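Wednesday, sim bench

Seated rest task, attic room, Mimov body model. The armchair stays as the start pose for the stair work. Olga Vilela wants the wait-in-chair behavior settled before the Pirus site gets the new schedule, and the night crew there has asked twice where the unit will sit between rounds. Right now a porter walks it back to the dock at 2230. With the change he keeps his break and the unit waits on its own.

Side view first, then the view down over the legs:
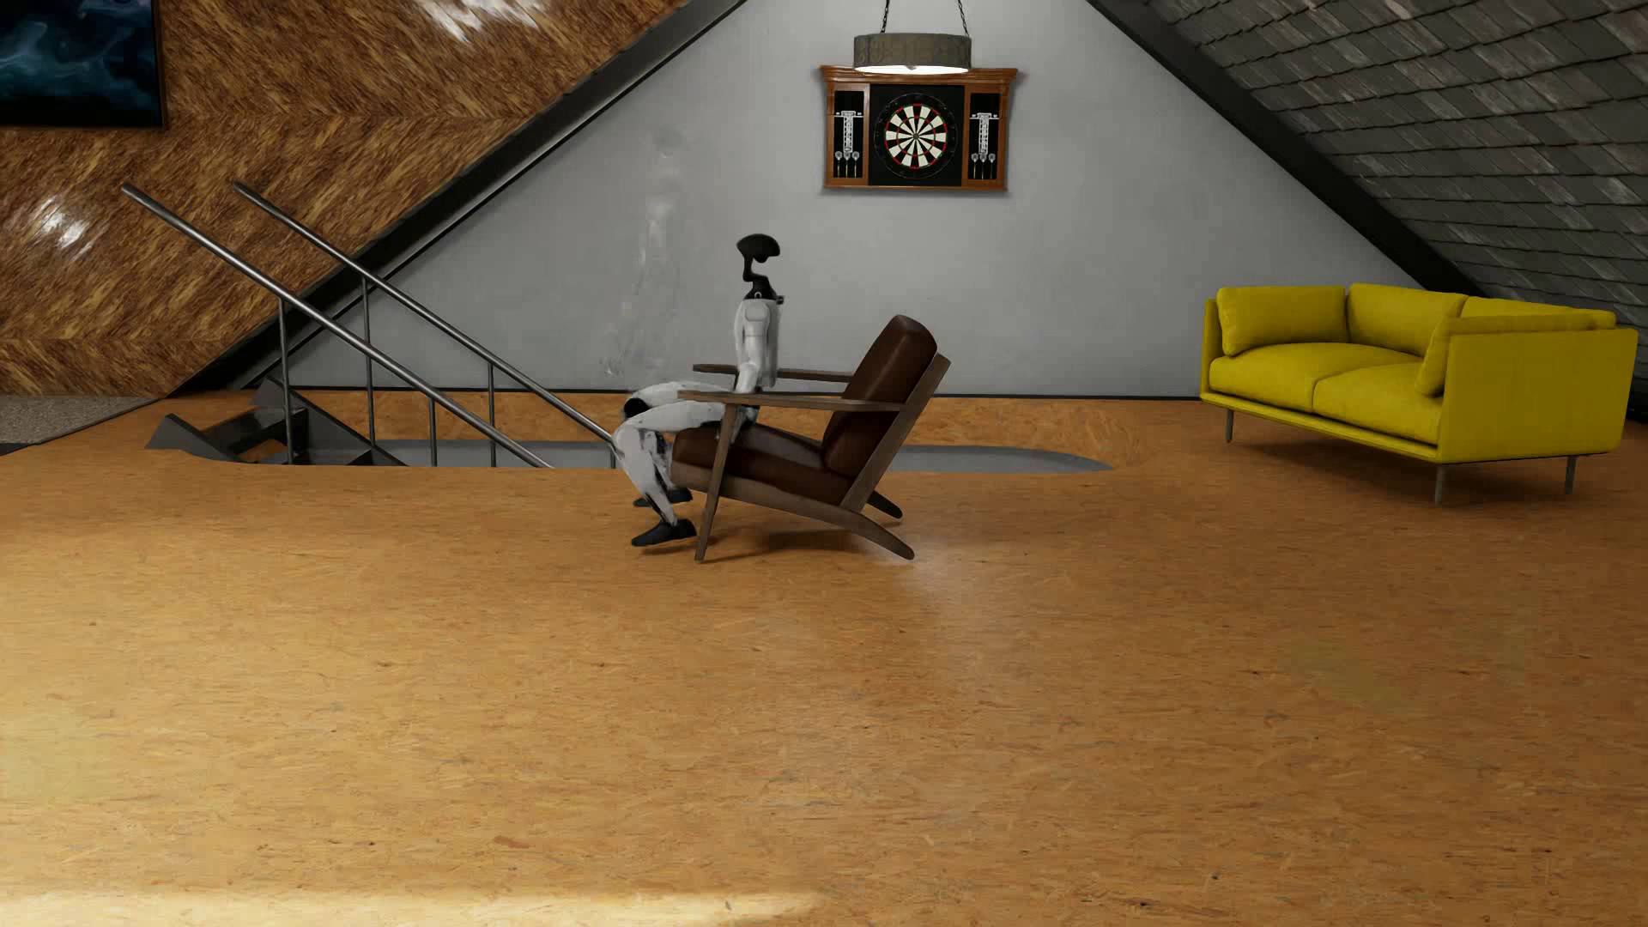
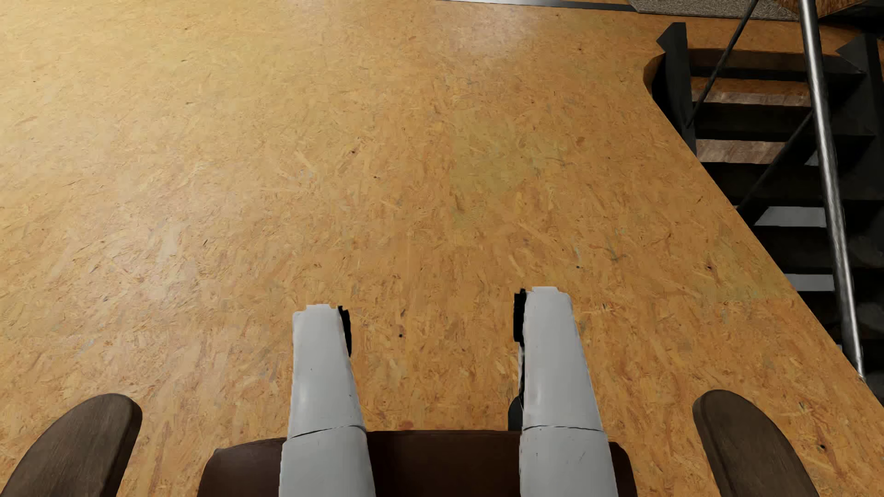

Open items

1. Stair opening is close to the chair. Keep the stand-up path to the left of it — check the foot clearance again in run 1321.

2. Porters still sign the round sheet by hand. Olga thinks the log should do it. I'd keep the paper through October.

3. Endik planner drops the seat contact after 18 seconds. Ask Cardoso for the newer build.

4. Two of the six porters haven't had the handover training. Book the small room.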